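I finally made it to the open house at Ollport, the regional career and technical high school, after two years of deleting the emails. My daughter is in eighth grade, so this was the year I had to go. Doors opened at 9 on Saturday and by twenty past I was parked on the grass behind the tennis courts.

First stop was the auditorium, where Eifion Foulkes, the principal, talked for a good half hour about admissions. If you only want one thing from this post, here it is: there are 160 seats for next fall's ninth grade, and they had more than 200 applications last year. The district used to rank kids on grades and attendance. Starting with this class it's a lottery for anybody with passing grades, and wow, the room had feelings about that! A dad near me wanted to know why his straight-A son should have the same odds as a kid scraping by. A mom across the aisle said her older boy got shut out under the old system over absences when he had mono, and she was glad to see it gone. Foulkes let them both finish, which I appreciated, and then said the school board voted on it and he'd be happy to give out their meeting schedule. Smooth.

I asked about math, because that's my worry. Can a kid who already has algebra keep moving? Yes, he said, but the upper classes only run if enough students sign up, and last year precalculus met over video with Plelonow High. Hmm. I wrote that down with a question mark.

Then they split us into groups and off we went down the shop wing (comfortable shoes, people, that hallway is endless). Ninth graders rotate through 5 programs before they pick one, and they don't choose until February. 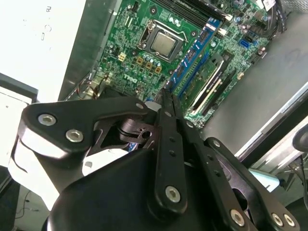 Inside a desktop computer, motherboard and all.

Our guide was a junior named Chung, very patient with a bunch of parents who kept wandering off. She told us she came in dead set on culinary and switched to electrical after the rotation. I asked if she had much homework and she laughed, then said English was the heavy one. She gets up at 5:30 for the bus, though, and that made my stomach drop a little, as I know who would be doing the waking up at our house.

The cafeteria had tables for the bus company, the band and Sutel, the online system where you file the application. You need a parent account AND a student account, and they have to be linked before you submit. The lady at the table had me do it on my phone right there. It took 3 tries.

Still not sure about the math. My daughter, who spent the whole tour pretending not to know me, asked in the car if she could go back for a shadow day, so I've emailed the office and we'll see what dates they have.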